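6. Setting up the garment keypoint detector

6.1 Before you start

The detector in Plerker finds the waistband, the outline and the main folds of a garment in the wrist view and passes grasp candidates to the planner. It runs on recorded episodes and on live streams with the same configuration file. Complete the time alignment in section 5 first. Misaligned gripper width readings will not stop the detector, but they make the candidate filter in 6.4 unreliable.

You need:
Plerker with the garment module enabled
One calibrated wrist stream per gripper
The Odera mask pack, unpacked in the masks folder
At least 200 labeled frames from the target room

6.2 Masking the gripper

The gripper takes up a fixed region in the lower part of every wrist view. On dark garments the segmenter tends to merge the black housings with the cloth, so the region has to be masked out before inference.

1. Open the stream in the mask editor and select a view in which the fingers are open.
2. Load the static mask from the mask pack. It covers the ribbed center plate and both housings.
3. Enable the moving mask for the arms and pads. It follows the recorded gripper width.
4. Select Overlay and check the mask edge against the cloth. 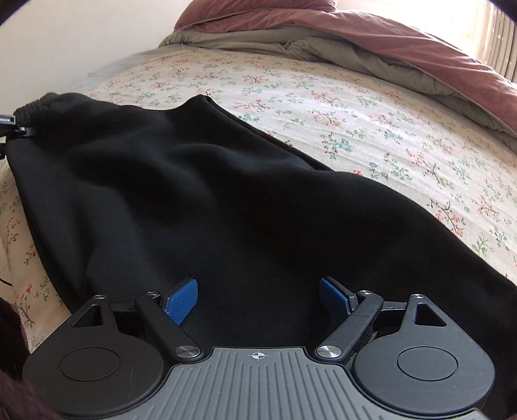

Figure 6-1. Wrist view with black trousers on a printed sheet, second gripper at left.

5. If a second gripper enters the view, set other_tool to true. The static mask does not cover it. Without this setting the detector can place a keypoint on the part of the tool that touches the fabric.
6. Save the mask under the name of the stream.

Note: Do not widen the static mask to hide the second gripper. Its position changes from one view to the next, and the wider mask will remove usable cloth – often the waistband.

6.3 Setting exposure and contrast limits

Black cloth next to a bright window is the hardest case in the Rindville test set. The garment sits at the bottom of the intensity range while the window saturates.

1. Set the metering region to the lower two thirds of the view.
2. Set shadow_gain to 5. Higher values bring out sensor noise in deep folds, and the fold tracer reports it as extra ridges.
3. Turn on ignore_saturated. Pixels in the window area are then dropped from the normalization step.
4. Run the preview on 234 frames or more. Shorter runs do not cover enough gripper poses to show drift in the mask.

Caution: Do not apply shadow_gain to frames that have already been corrected on export. Applying it twice shifts the cloth boundary, and the error is not visible in the preview.

6.4 Filtering grasp candidates

The filter ranks candidates by position on the garment, by local fold height and by the distance between the pads. A raised fold lying between open pads scores high. Flat cloth and printed background should score close to zero.

1. Set target_region to waistband or fold. For trousers, use waistband for the first grasp.
2. Enter the stroke limit of your gripper. Candidates wider than this limit are discarded.
3. Set background to patterned if the bedding carries a print. The filter will then require an outline match as well as a color change, and small motifs on the sheet are no longer accepted as cloth edges.
4. Step through the candidates in the viewer. Reject any that lie on other bedding, such as a quilt or pillow at the far side of the bed.
5. Check a view in which the pads are open and the garment is not clamped. The contact flag must read 0 even where a pad overlaps the cloth in the image.
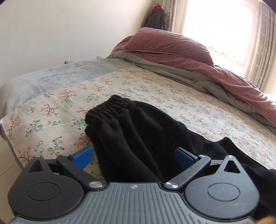

6.5 Validating the configuration

1. Run the validate command on a held-out set. The Tukutville profile expects 600 frames and takes roughly 5 minutes on a desktop GPU.
2. Open the report and sort by keypoint error. Waistband errors usually come from the mask, and fold errors from shadow_gain.
3. If the contact flag is wrong in open-pad views, go back to section 5 and repeat the width alignment.
4. Lock the configuration. Locked files can be read by the planner but not edited – use Duplicate to make changes.

Mask pack questions go to Wycliffe Mugo. Include the stream name and the validation report.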